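사내 전산지원 창구 처리 기록
접수번호: 1615
요청 부서: Gonwood 지점 문서관리팀
요청자: Zoi Andreadis
담당자: Prodromos Raptis (전산운영팀)
검토자: Effie Haldane
분류: 데스크톱 / 부팅 장애 / 시각 오류
상태: 종결

1. 접수 내용
요청자는 오전 8시 40분경 업무용 데스크톱의 전원을 켰으나 운영체제로 진입하지 못하고 시각 및 날짜 설정을 확인하라는 안내 문구에서 정지한다고 신고하였음. 키를 눌러 계속 진행하면 부팅은 되지만, 문서관리 시스템 Neleo에 접속할 때 인증서 유효기간 오류가 발생하여 로그인이 거부됨. 동일 증상이 11월 들어 반복되었으며, 퇴근 시 멀티탭 전원을 차단한 다음 날에 주로 나타난다고 함.

첨부 자료

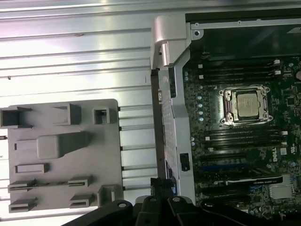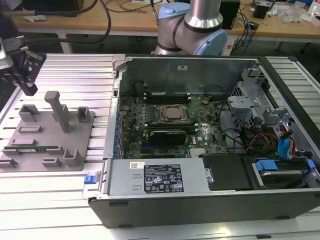
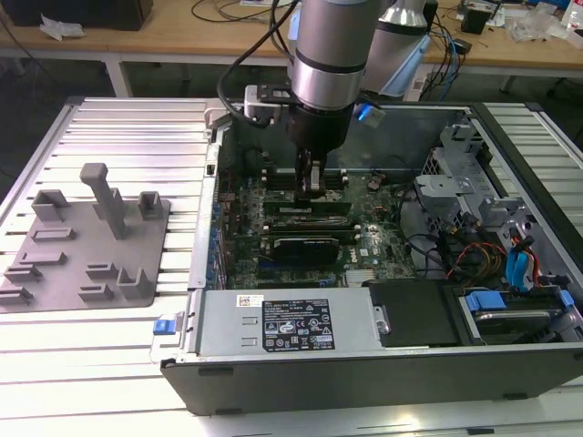
2. 1차 원격 점검
09:15 원격 접속으로 시스템 시각을 확인함. 실제 시각과 수년의 차이가 있었음.
09:20 시각 동기화 서비스를 수동으로 실행하여 정상 시각으로 복구함. Neleo 로그인 정상.
09:35 이벤트 기록을 조회한 결과, 전원이 완전히 차단된 이후의 첫 부팅마다 시각이 초기값으로 되돌아간 이력이 확인됨.
09:50 요청자에게 당분간 멀티탭 전원을 차단하지 말 것을 안내하고 상태를 '관찰'로 변경함.

3. 재발 및 2차 점검
건물 전기설비 점검으로 야간 정전이 실시된 후 동일 증상이 재발하였음. 요청자가 같은 접수번호로 재신고함.
08:55 메인보드 설정 화면에서 시각, 부팅 순서, 저장장치 동작 방식이 모두 초기화된 것을 확인함.
09:10 저장장치 동작 방식을 기존 값으로 변경한 뒤 정상 부팅됨.
09:30 설정 보존용 배터리의 전압 저하로 판단하고 부품 교체를 결정함. 예비 부품 재고가 없어 납품업체 Sotiropoulos에 발주를 요청함.

4. 조치
부품 입고 후 다음 순서로 작업을 실시함.
가. 사용자 자료 백업 여부 확인 및 디스크 암호화 복구 키 확보
나. 전원 케이블 분리 후 전원 단추를 5초간 눌러 잔류 전원 방전
다. 정전기 방지 손목띠 착용 후 설정 보존용 배터리 교체
라. 설정 화면에서 시각, 부팅 순서, 저장장치 동작 방식 재입력
마. 전원 케이블을 분리한 상태로 2시간 방치 후 재기동

재기동 후 시각 및 설정값이 유지됨을 확인하였음. Neleo 로그인과 문서 출력도 정상이었으며, 요청자 입회하에 확인을 마침.

5. 원인
설정 보존용 배터리의 수명 종료. 해당 배터리는 외부 전원이 공급되는 동안에는 소모가 적어, 전원을 상시 연결해 두는 환경에서는 이상이 드러나지 않을 수 있음. 인증서 오류는 시스템 시각 불일치에 따른 2차 증상이며 Neleo 서버의 장애와는 무관함. 인증서 재발급은 실시하지 않았음.

6. 검토 의견 (Effie Haldane)
1차 점검에서 전원 차단과 증상의 연관성이 확인되었음에도 배터리 전압을 점검하지 않고 관찰로 전환한 점은 개선이 필요함. 향후 시각 초기화가 2회 이상 확인된 장비는 원격 조치로 종결하지 말고 현장 점검으로 이관할 것. 접수 단계에서 멀티탭 차단 여부를 묻는 항목을 신고 양식에 추가하도록 Anastasia Karagiannis에게 요청하였음.

7. 후속 사항
같은 시기에 도입된 데스크톱 100대에 대하여 시각 오류 이력을 일괄 조회할 예정임. 조회 작업은 자산관리 프로그램 Zekine에서 수행하며 담당자는 Lefteris Fragkou임. 이력이 있는 장비는 별도 접수번호를 부여하고, 본 건의 조치 내용을 참고 항목에 기재함. 교체한 폐배터리는 단자를 절연 테이프로 감싼 뒤 지정 수거함에 배출하였음.

요청자 확인: 이상 없음. 종결에 동의함.
처리 종료: 16:20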